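The long wait for a machine that can wipe the table

Trinidad Herrera cleans holiday units in Drumham for a living, and she has a short test for any robot that claims to do housework. She hands it a fitted sheet.

"They can have the fitted sheet first," she says. "If they get through that, we'll talk about the shower screen."

So far nothing has got that far. Robot vacuums have been in ordinary homes for years, and Herrera keeps two in the back of her van. She sets them going in the lounge room while she does the kitchen. They handle flat floors well enough and stop at the first phone charger. Everything above ankle height is still hers.

That gap is what a small group of companies is trying to close. Zellton, which started out making sorting equipment for fruit packers, now spends most of its research money on household chores. Its engineers have learned to be careful about what they promise. The current list runs to 11 tasks, among them clearing a table, putting bottles back in a cupboard, wiping a bench and loading a dishwasher rack. Folding laundry was on the list last year and has been taken off.

Much of the work now is done by people. A worker carries the same sort of gripper a robot would have, picks things up and puts them down, and the recordings are used to teach the machine. It is repetitive, and a shift looks a lot like tidying up.
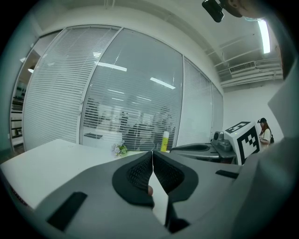
Flowers and a tall yellow bottle on a white table, with the gripper's finger pads in front.

Olga Palma, who runs training at Zellton, says the everyday objects cause the most trouble. A tall bottle tips if it is held too high. A bunch of flowers has no obvious place to grip and bruises if you squeeze it. People adjust without thinking, and a machine has to be shown, often hundreds of times, and then shown again with a different bottle.

"Someone at home wants it to work on a Tuesday night with the kids' stuff everywhere," Palma says. "We can do it on our table. Their table is a different job."

In the company's own trials, the robot clears a set table of 20 items without help on a good run. It takes up to 40 minutes. Herrera, told the figure, says she would have the whole unit stripped and the beds made by then.

Speed matters less on the shop floor, where a machine can work overnight. Henríquez, a hardware chain with 6 stores, has been trying a wheeled robot that faces up shelves after closing. Tumelo Makhubela manages the store where it runs. He says it is reliable with paint tins and anything in a square box, and poor with hanging packets, brooms and whatever customers have left in the wrong aisle.
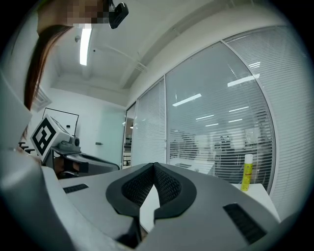 Haf Parri

Spray cans sit in the middle. They are round, fairly light and easy for a two-fingered gripper to close on, but the cap is a weak point. If the robot takes hold too high, the cap comes away and the can stays where it was. Makhubela's night crew used to find a few caps on the floor each morning. After a software change in March they found fewer, and the robot was moved on to the adhesives aisle, where it started again with the same problem on a different shape of lid.

He has not cut anyone's hours. The two people who used to face up the shelves now spend that time on deliveries, and one of them goes around after the robot to fix what it has missed. He counts that as a modest gain and says he would not pay full price for it yet.

Xuelian Xiao, an occupational therapist who advises on equipment for people living at home, looks at the question from the other end. Her clients are less bothered about speed. A man who can't bend would happily wait half an hour for a machine to pick up a dropped cup, provided it doesn't break the cup or run into his walking frame. She has tested a home arm made by Hesham with a handful of clients and found it useful for fetching, as long as the things it fetched were kept in the same spots.

"Families move things," she says – "and then the arm goes to the old place and waits."

Her advice for now is to buy a long-handled reacher and a trolley. Both are cheap and neither needs an update. She plans to try the arm again next winter, when Hesham says a new version will be ready.

Herrera has offered Zellton the use of a holiday unit for testing, on a changeover day, sand in the shower and all. Palma has said yes to the kitchen.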